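The felt tips come out again

Posted 7th September by Chalerm Somboon

I have been promising myself an evening of drawing ever since we got back from Junthorpe, and last night I finally had one. 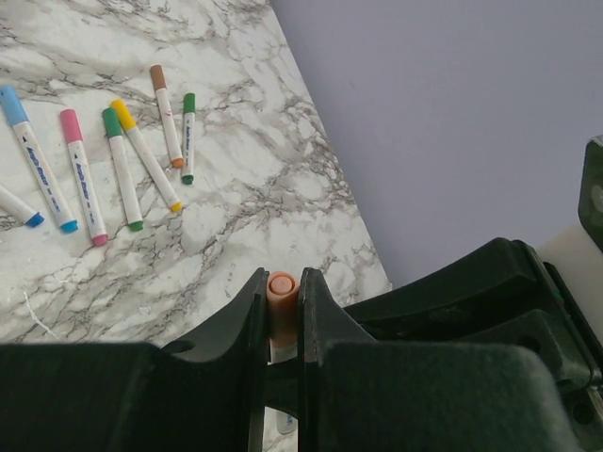 It was meant to be a quick half hour with a cup of tea before supper. Well, you can guess how that went! By the time I looked up it had gone nine, the tea had a skin on it and I hadn't so much as peeled a potato.

I should explain that I came to felt tips quite late. At school I was a pencil person, and a timid one at that, forever rubbing things out until the paper went furry. Then a few years ago my friend Dong-geon Oh gave me a handful of markers he'd been meaning to pass on (he had moved over to watercolours by then, the traitor) and I haven't really looked back. You can't rub out a felt tip. You put the line down and you live with it, and I have found that rather good for me.

The marbled table is my favourite place to work, though it has its drawbacks. White pens on a white and grey top are easy enough to lose track of, but I go by the caps, so I lay them all out loose where I can reach them. I did try keeping them in a mug once. I spent the whole time fishing about for the green, and gave it up after a week.

Yellow is the one I fret over. It picks up everything it touches, so I try to put the yellow down first and let it dry properly before going anywhere near it with the brown. If I forget (and I do forget) I scribble on a scrap of paper until the muddy colour runs out and it comes clean again. Pink over light blue, on the other hand, makes a lovely soft purple, a bit like the sky we had on our last evening away. I used that for the hills behind the harbour and was so pleased with it that I did the hills again on a fresh sheet, slightly bigger.

The drawing I'm busy with now is the row of shops along the front, with the Uvarard bakery at one end. I've drawn 16 windows so far and the bakery isn't even started. Brown for the doors, dark green for the shutters, and I still haven't decided about the awning. It was striped in real life, but I can't for the life of me remember the colours. Dong-geon thinks red and cream. I could have sworn it was blue.

If it comes out well I'll make it into cards, 20 or 30 of them, and try to have them ready by November. Anyone who was there and remembers that awning, please do leave me a comment.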